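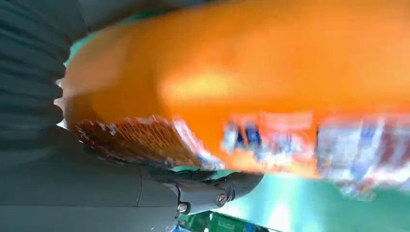
Orange in motion, close up, with a bit of green behind.

Print this page | E-mail this page

Search files and notes... Go

Tirkance: bottles on a mat (README, version 2)

Hi, and thanks for downloading this! Tirkance is the laundry bottle part of Prollmont, our bigger collection of pictures of ordinary household stuff being picked up, held, tipped, passed along and put down. I look after this folder, so if a label is wrong or a sentence makes no sense, that's me. Version 1 had a much shorter README, and I got enough questions that I sat down in November and started over.

What's in here

There are 23 folders, and every folder is one sitting. Inside each one you'll find the pictures, a plain text file called notes.txt, and a small table with the object labels. The things you'll run into most often are plastic detergent bottles and the mat they get handled on. There's some packing material too, and whatever else was near the mat when the pictures were taken (cables, bags, the usual). I label the background stuff only when it touches or overlaps something on the mat.

The pictures come from more than one viewpoint. The close ones can be very close, so a bottle may show up as one big sweep of color with no neck, cap or label to go by. If you're browsing for the first time, start with the wide views and then go back to the close ones. I did it the other way around with my first folder and ended up redoing the entire table.

The mat
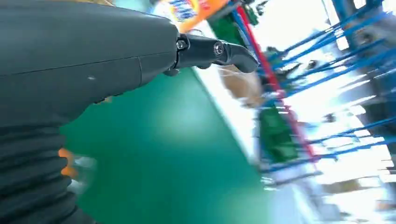
Green surface with its pale edge, washed out where the light hits.

I have opinions about the green. In the tables it's just "green," even though the same surface drifts toward teal from one picture to the next, and a patch of reflected light can bleach the middle of it quite a lot. Please don't read the shade as a different mat! Tarmo Rozīte made that argument to me for a whole afternoon and he was right, so the old "teal mat" label is gone.

The edge has its own label, mat_edge. Use it for the border only. Carpet is carpet, and anything past the border that's too soft to name gets "background." I'd much sooner have a vague label than a wrong one.

The bottles

Color names were the other headache. A yellow bottle gets a lot more orange up close, so the tables use yellow_orange for everything between the two – one value, no guessing. If you split that value up for your own work, I'd love to hear how you did it.

Caps are labeled separately from the bottles. A clear cap with light on it can be nearly invisible, so zoom in before you decide there isn't one. Brand names go in the table only where the lettering can be read in that same picture. A white-and-blue label half hidden by fingers stays "label, partly hidden," and I don't fill in the name from the bottle next to it.

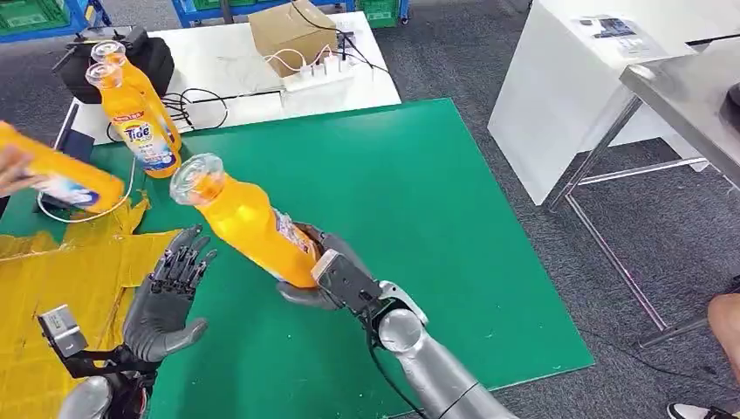
Yellow Tide bottles at the back of the green mat, more bottles in hand, crumpled yellow cardboard at lower left.

For a bottle that's being held, the position column says upright, tilted or level. Tilted doesn't mean pouring. I know, I know, but a single picture can't tell you what the liquid is doing, and I took the word "pouring" out of all the tables for that reason. Same with full and empty.

Flat cardboard counts as packing, crumpled or not. Cables get "cable" when they cross the mat, even the thin white ones that are easy to miss.

Small things worth knowing

Folder 6 has its notes in a different order from its pictures. I've left it alone so older links keep working. Match them by name and you'll be fine.

Notes are capped at 100 words each, in everyday English. The tables open in any spreadsheet, or in Koppel if you have it (Koppel keeps my column colors, which I'm a little proud of).

Masters are stored at Flinholm. What you have is the reduced-size copy, fine for reading labels and most lettering.

Fixes and complaints

Send me the folder number, the picture name and what you think the label should be. Tarmo checks the mat labels and I do the bottles. Changes go into the next version with a line in changes.txt.

Print | E-mail | Back to Prollmont folders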